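Section 3. Recording a Chevalier tidying run

Before you begin, make sure both arms are parked and the Farby logger has disk space to spare. A full run takes 18 minutes, so do settle in comfortably.

1. Set out the household items and containers on the table, and vary the layout between runs - the policy learns very little from a table that never changes.

2. Start the wrist camera stream and check that both fingertips show at the bottom of the view.

3. Record 40 episodes, then hold back 3 for validation.

Caution: keep your hands off the table while either arm is powered.

Wrist views with a second arm in sight:

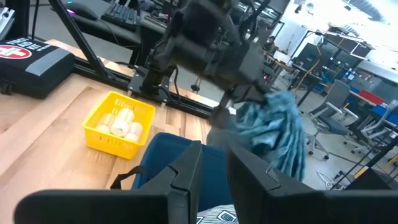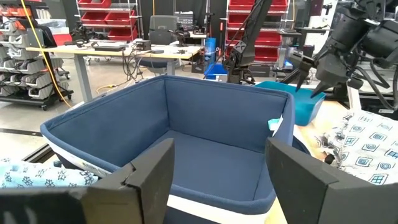 Comment from Plirnport: We held back 3 as well and found the validation score jumped around a good deal. Going up to 31 training episodes and nine held back made it much steadier for us.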